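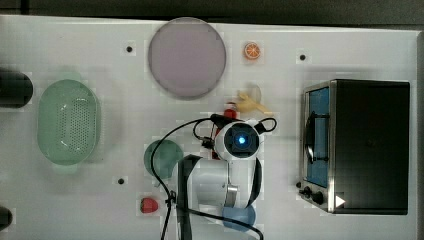 Photo: Orest Kravets

Play Kitchen Table: Safety Check and Comments
Ivley Children's Room, shelf set 3173
Checked by Hui-mei Chiu, Mar 23, 2026

Hello again, everyone, and thank you for the kind notes after the January check. I've kept the same order as last time so you can lay the two side by side, and I've written my comments under each line the way Pui-shan likes them (she says the bare ticks tell her nothing, and she's quite right).

1. Table top
Wipes clean, no chips or lifted corners: OK
Comment: White shows every crayon mark, but I'd still choose it again, as it also shows every crumb. Please keep to the mild soap under the sink.

2. Plate, large round, mauve
No cracks, rim smooth to the finger: OK
Comment: I went around the rim twice with my thumb and found nothing sharp. Such a pretty color, and the children do fight over it a little.

3. Colander, oval, mint green
Holes clear, rim smooth: OK, with a note
Comment: Modeling dough had dried in a few of the holes along one end. I soaked it overnight and worked them clear with a soft toothbrush. Small fingers do like to go exploring in there, so please feel along the base as well as looking at it.

4. Toy food, orange slice and banana
No loose parts, no bite damage, passes the small parts tester: OK
Comment: The banana has been chewed at some point in its long life, but the surface is sound and nothing came away when I pulled and twisted it. The orange slice still has its bright rind and is as cheerful as ever. Both go in the wash basket at closing, please, even on the quiet days.

5. Toaster oven, black with steel front
Door opens and closes without pinching: OK
Both knobs tight: NEEDS ATTENTION
Placed well back from the table edge: OK on the day
Comment: One of the 2 knobs had some wobble in it. I tightened it and it feels better, but I'd like Cyprian to have a proper look before we call it done. It's also much the heaviest thing in the set, so a grown-up should always be the one to carry it, with both hands and the door shut. Please don't let it creep toward the front when you're making space for other things!

6. Pieces not in use
Stored in the lidded box, nothing under the table: NEEDS ATTENTION
Comment: I found 3 toy peas behind the radiator, where I think they'd been since the holidays. All three are too small for our youngest visitors and have gone into the older children's box. If you find any more, that's where they belong.

To do before the next check
Cyprian: knob on the oven
Pui-shan: order a new toothbrush and soap from Sulska
Everyone: a quick look behind the radiator at closing

Ryszard, you asked whether the colander should be replaced. I'd say no, it has plenty of life left in it. I'll look at it again next time and write down what I find.

Signed: H. Chiu
Second signature: ____________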